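Dralden makes software that teaches robot arms to pick things up. Its training data group works out of two rooms above a print shop, and most of what the group produces never touches a physical arm. The examples are gathered in simulation, by people steering a rendered arm from a desk.

We spoke with the group's lead by phone on March 31, 2020. The staff had been working from home for two weeks, and the lead asked to be identified only by job title.

## "You want the dull ones too"

The current project is called Kokex. The goal is a set of 1,000 usable demonstrations of one short task: move the arm to a block, close the gripper on it, and lift. When we talked, the group had 412.

"People expect it to go faster in simulation," the lead said. "The setup is faster. You press a key and the block is back. But someone still has to drive the arm every time, and a person can only do that well for so long."

Each operator works in sessions of 40 minutes with a break after. The block starts at a different angle in every run, and the operator has to turn the gripper to suit it. The software saves the camera views, the joint positions and the operator's commands together.

"The learner needs to see what the operator saw," the lead said. "If I'm steering from one view and we train on a different one, I may be reacting to something that isn't in the data. We had that problem on Sasaki, our first project. We threw out most of a month."

Kokex uses a close view by the fingers and a wider view of the arm. The block is yellow-green and the background is a flat blue-gray.

"We kept it plain on purpose. Later sets will have clutter and different light. For the first set I want to know that if it fails, it failed at the grasp." 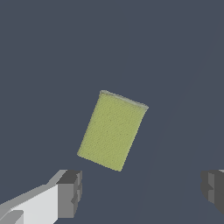
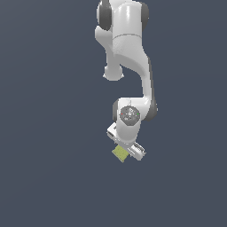
## What gets thrown out

Every run is reviewed before it counts toward the total. A second person plays it back and marks it keep, fix or drop. "Fix" usually means trimming a long pause at the start.

Dropped runs have included ones where the fingers passed through a corner of the block, a fault in the simulator's contact settings that was corrected in the second week. Others were dropped because the operator had stopped to answer the door.

Slow runs are kept. So are runs where the operator misses, backs off and tries again.

"I had to argue for that," the lead said. "The first instinct is to keep only the clean ones. Then the model gets a little off to one side and has no idea what to do, because it has never seen anyone recover. I want some recoveries in there, as long as they end with a grasp."

## Working from home

Moving the operators out of the office was easier than expected. The simulator runs on a server and the hand controllers are small enough to mail. Lag was the main trouble. One operator's connection added enough delay that the arm kept overshooting, and those runs were set aside under a separate label.

"They may be useful for something," the lead said. "I don't want them mixed in."

The next project, Grusen, will use the same arm with a choice of objects. It is planned for October, and the target is 800 runs per object. The lead would not say how many objects.

Asked what the group would do differently, the lead mentioned the notes field. Operators can type a comment after each run, and for the first few weeks it was optional.

"Hardly anyone filled it in. Now it won't save without at least one word. Mostly the word is 'fine,' but when something odd happened, we can find it."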